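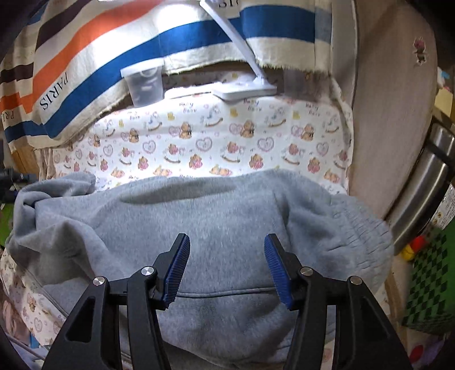 Fleece sweatpants: fold or roll?
Reading time: 2 min

vleitao
Light grey fleece, elastic cuffs. Folded in thirds they spring open in the drawer. Drawer height is 135 mm. Does rolling hold better?

matilde_b
Roll from the waistband toward the cuffs. The elastic goes on the outside and keeps the roll closed.

Esteves_H
Disagree. Rolling stretches the cuff over time. Lay one leg on the other, seams aligned, fold in half, then in half again. Stand it on edge.

matilde_b
Mine have been rolled since June. No change in the cuffs.

vleitao
Tried the fold on edge. It fits with the lid strip of the Femgate drawer removed. Rolled, I lose 2 pairs per row.

Comments

Fernanda A.: Air dry fully before either method. Fleece holds moisture at the seams.

Tomás: Edge folding needs a full drawer or they slump.

Related threads
Striped throws with frayed hems: trim or bind?
Washing printed baby sheets
Quintela drawer dividers, sizes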